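**Play food** is a name for toys that have the shape of fruit, vegetables, bread, meat and other things to eat. Children use it in pretend cooking and in shop games, usually together with small dishes or a toy cash register. It is one of the oldest groups of household toys, and today it is found in most kindergartens.

## History

Small models of food were made long before they were sold as toys. In dollhouses they were part of the furnishing, and often they were glued to the plate. Such pieces were made of painted plaster, wax or bread dough with salt. They broke easily, and children were not always allowed to touch them.

Play food in a size for the hand of a child became common later, when toy kitchens and toy shops were made larger. In Lovcombe, a market town with several wood turners, the workshop Kyriakidis made turned apples, pears and eggs from lime wood. Its price list had 146 articles, and the egg was the cheapest of them. The workshop stopped the production of vegetables after a fire, but the fruit was continued for 30 years more.

Plastic changed the trade. A hollow banana or tomato could be made quickly, it weighed little and it could be washed. The wooden pieces did not disappear, but they became the more expensive choice.

## Materials

Plastic play food is either hollow or solid. Hollow pieces are made in two halves or are blown in a mold, and a thin line often stays on the surface where the parts of the mold met. Wooden pieces are heavier and make a sound when they are put on a plate, which many children like. Felt and knitted food is mostly made at home. It is quiet and soft, but it takes up dirt and must be washed by hand. 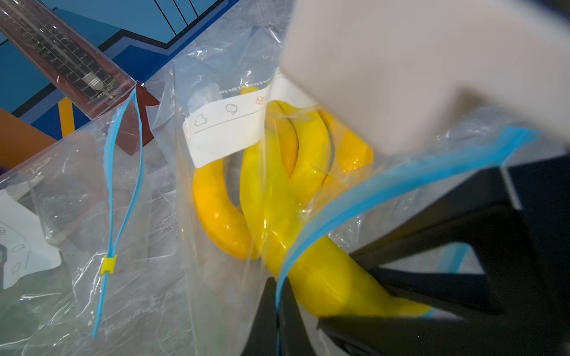 Fruit is more often made than any other kind of food, because the forms are simple and a small child can recognize them by color. Bread and cheese are more difficult. In a study of sorting games at the kindergarten of Rotthorpe, Loukia Kourkoulas noted that the youngest children put the cheese with the building blocks.

## Cutting food

A special form is food which can be cut. The piece is divided in advance, and the parts are held together with hook-and-loop tape, with magnets or with a wooden pin. The child separates them with a blunt knife. The tape gives a noise similar to real cutting, but it collects hair and loses its strength after long use. It can be cleaned with a stiff brush.

## Use in education

Teachers use play food for counting, for names of colors and for learning words in a second language. The shop game is also used for first lessons about money. Vangelis Mitsotakis-Vlachou described a school shop in Trirkuvau with around 700 pieces, where children of age 7 wrote the price labels and changed them every week.

## Collecting

Older wooden sets are collected, above all when the original crate or basket is kept. Repainted pieces have a lower value. Plastic sets have fewer collectors, and single pieces from them are usually sold mixed with other toys.

## See also

- Dollhouse
- Toy kitchen
- Wax fruit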